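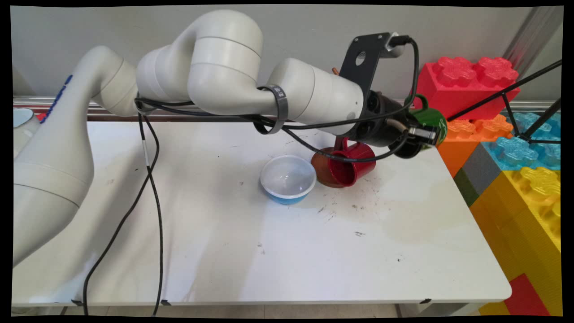
A mug hung on its side in the fingers shouldn't be thrown out just because the script says upright, came the first comment of the afternoon, before the agenda was even up. The learner needs to see awkward grips if it's going to get through a real kitchen bench, and we've been far too fussy about binning them. Broad agreement, and plenty of it! The item was moved to the top.

## 1. Awkward grips

Agreed that a sideways grip stays in the set as long as the mug is held and the operator tags it "side". The tag goes in at the time, while the arm is still in view. Going back through the recordings later was tried in November and it was miserable.

Some talk about whether "side" should be split into handle-up and handle-down. Left as one tag for now. The Telidov labelling screen only has room for a short list anyway, and people already miss the bottom entry.

## 2. Where the crockery set is up to

The count stands at 873 good examples for the mug, bowl and saucer tasks, with 122 of those recorded since the last meeting. That is our best stretch so far and the room was very happy with it. The new start button on the Paju console got a lot of the credit – it saves walking back to the keyboard between goes, and the goes now have a much more even rhythm.

The saucer is still the hard one. Operators tend to nudge it flat against the table first and then pick, which is a perfectly good trick, but we have almost no examples of it being taken from a tilt. The next block will lean that way: saucer propped on its edge, mug against it or on top of it, whichever colour comes to hand.

## 3. Cables

A loop of cable swinging under the forearm came up again. It does show in the recordings. One view was that it should be tied in closer so the learner doesn't fix on it. The other was that the arm will always have cables, so leave it and let the learner get used to them. No decision. We'll record one short block each way and compare.

Please don't move the strap on the forearm without writing it in the log. Even a small shift changes how far the wrist will turn before it pulls.

## 4. Table surface

Stidus have offered a fresh white top. Thanks to them, but the feeling was that the scuffs and marks are good for us. A learner trained on a spotless table could fall over at the first stain. We'll take the new top and swap it in for 2 blocks out of every 3, keeping the old one for the rest.

## 5. Visit from Fadasport

They would like to see mugs and bowls being sorted, then talk about drink bottles. Very exciting, as it would be our first set for someone outside. Operators are keen to let the visitors drive the arm for a few goes. Agreed, with those recordings kept in their own folder so beginner moves don't get mixed in by accident. (There was a good argument that beginner moves might be useful. Parked until we've seen some.)

## Actions

- Add "side" to the Telidov tag list and tell both shifts
- Write up the tilted saucer block, half a page at most
- Record the two cable blocks, same operator for both
- Reply to Stidus about the table top
- Ask Fadasport what size bottles they have in mind

## Other business

The home position has drifted a little since the software update. Re-check it before the morning start, 8.30 am.

Spare clips for the front edge of the table are in the second drawer.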